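Visita técnica al laboratorio de Ronberg en Clonumitz
2026-08-11

El recorrido se centró en las normas internas para células con dos brazos que manipulan fruta. Ronberg trabaja con un manual de 16 páginas, redactado junto con Avham, que separa tres capítulos: arranque, operación y registro de incidencias. El arranque exige comprobar los indicadores de ambas bases y el recorrido de los cables de muñeca antes de habilitar movimiento.

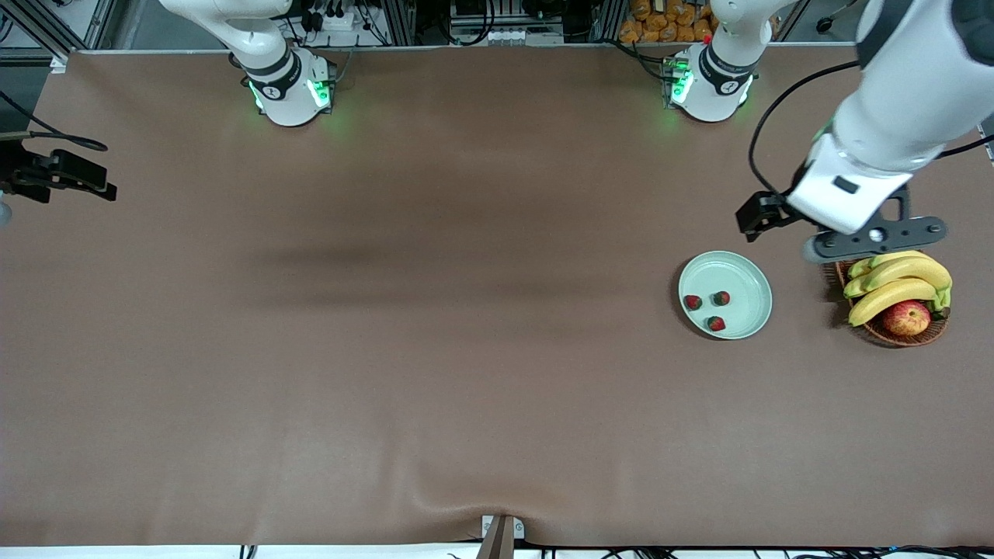 El segundo capítulo fija la velocidad reducida cuando hay una persona dentro de la zona marcada – 342 mm/s como máximo – y prohíbe dejar herramientas sobre la superficie de trabajo. Los objetos se colocan con los brazos detenidos. El registro acumula 951 entradas desde diciembre, casi todas paradas de protección sin daños.

Queda pendiente la revisión de los soportes en el borde de la mesa, que el manual solo trata en un anexo. Matos aplica un criterio más estricto en su planta y ha cedido su plantilla de inspección.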